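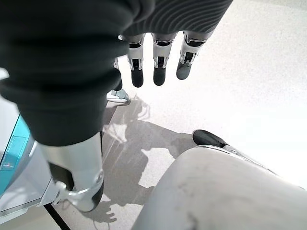

A robotic hand, fingers pointed at the floor.

I went up to Dondorbridge in May for the amateur boxing show at the Tirkoldale hall and I have been meaning to write it up since. There were 14 bouts on the card, all three rounds, and I stayed for every one of them. The gate was announced at 3,788, a lot for a regional amateur show with no title on the line. I paid at the door and sat on the left side, ten rows back.

The first four bouts were juniors. I don't score juniors and I'm not going to start here. The standard was decent and all the kids kept their hands up, better than I can say for some of the adults later.

Bout five was the first one worth writing about. A tall southpaw from the Grokirville club against a shorter kid from Pimentel who came forward from the bell. The southpaw won the first round easily off his right jab. He stood in the middle, stuck it out, and took one step to his left each time the other kid tried to get inside. In the second he stopped moving. I don't know if he was tired or if he thought he had it won. Either way he ended up with his back on the ropes and took a lot of body shots. The third was close. I had it for the Pimentel kid by a point and the judges gave it to Grokirville on a split. No complaints, it could have gone either way.

Bouts six and seven were both stopped in the second round. The stoppage in six was fine. In seven I thought the referee jumped in early. The boxer in blue had taken one standing count but he was throwing back when it got waved off, and his corner let the referee know what they thought. I'd still take an early stoppage over a late one at this level.

There was a long break after that. The line for food went out the side door, so I ate a granola bar from my jacket and read the program, which had two of the weights wrong.

The women's bout at number nine was the best of the night. Both of them were counterpunchers, and that can make for three dull rounds, but the one in red decided early that she would lead. She kept doubling the jab and throwing the right hand behind it to the chest. It isn't a pretty punch and it doesn't always score, but it stopped the other woman from setting her feet. By the third she was landing the same right hand upstairs. Unanimous decision, and I had it the same way, 30-27. The other woman had a good left hook and should have thrown it more.

Ten through thirteen ran together a little. One of them had two points taken off for holding, and both deductions were deserved. Another was a heavyweight bout where neither man could get his breath after the first round. They leaned on each other until the final bell and the crowd clapped them anyway.

The main event was a light heavyweight rematch. The home fighter is 34 and said to be in his last season, and he had lost the first fight on points. He fought a smarter fight this time. He gave ground in the first, let the younger man miss, and then went to work in close, where he is stronger. There was a small cut over his left eye in the second but the doctor let it go on. I gave him the last two rounds and the fight, 29-28. The judges agreed, all three of them, and the place got very loud.

It was past eleven when I got out of the parking lot. The next Tirkoldale show is supposed to be in the fall and the Pimentel club is bringing a bigger team. I'll probably drive up again, and this time I'll buy a seat closer to the ring.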